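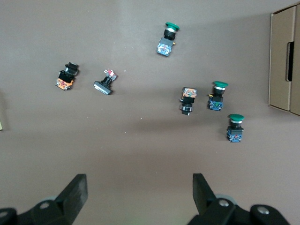
What is inside a push button?

You press buttons every day, in the elevator or at the crossing. But the part you touch is only the top. Behind it there are more parts, and on a big machine they are hidden inside a metal panel.

The head is the part for your finger. Some heads are flat. Others are wide and round like the cap of a mushroom, and so people call them mushroom buttons. You can hit a mushroom button with your whole hand, even with a thick glove on.

Under the head there is often a ring, and then the body. The body goes through a round hole in the panel.

At the back sits the contact block. It can be blue, orange or another color. Inside it are 2 small pieces of metal. When they touch, electricity can pass – when they are apart, it stops. The little screws on the block hold the wires.

Some blocks join the metal when you press. Other blocks do the opposite and pull it apart.

Try it at home: find 4 buttons that come back up after you press them. A spring is probably pushing them. Do not open anything that has a plug – ask an adult to show you an old flashlight without its batteries.

Word to remember: a terminal is the place where a wire is joined.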